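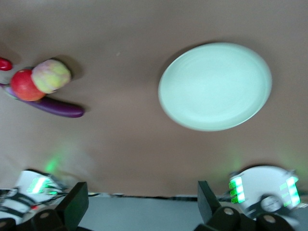 Pomare, 9 April 2018

Work and Automation, Handout 6
Sorting and plating tasks: what changes for the people at the bench

Course leader: Laiba Khokhar
Practical sessions: Ataahua Lockyer

Purpose of this handout

These notes accompany the lecture on small-scale automation in food preparation. Students should read them before the practical session and bring a copy with them.

The task

The bench exercise uses toy produce and one round plate. The gripper approaches with its fingers open, an item is chosen, and the item is to be placed on the plate. At the start of a run the plate is empty and the produce lies together on the other side of the table. The tomato and the aubergine lie close against their neighbours, and students should consider what this means for a gripper with two fingers. A person picking up the tomato would nudge the other items aside without thinking about it. For the machine, that nudge has to be planned.

The case: Jarnberg

The reading for this week concerns the Jarnberg kitchen, which prepares 600 cold meals on a working day. Before the change, plating was done by hand by staff who also washed, trimmed and checked the produce. Management proposed to give the plating to two robot arms and to keep the remaining duties with the existing team.

Three matters came up in the staff interviews.

Pace. Staff had set their own speed and slowed down together when deliveries were late. With the arms in place, the line had a fixed rhythm, and breaks had to be agreed in advance.

Skill. Judging whether a tomato was fit to serve had been part of plating. It became a separate checking post - quieter work, and according to several staff, more tiring for the eyes.

Responsibility. When an item was dropped or bruised, it was unclear who should record it. The first written procedure did not mention the matter at all.

Terms to know

Task allocation: the division of duties between people and machines.
Residual work: duties left to people after a task has been automated, often without being listed in any job description.
Handover point: the place or moment at which work passes from one to the other.

For discussion

Who at Jarnberg should have been asked before the layout was fixed? Which residual duties would you expect at the plating bench, and how should they be paid?

Written work

Submit a note of 200 words on one handover point, to Ms Lockyer, before the next practical session.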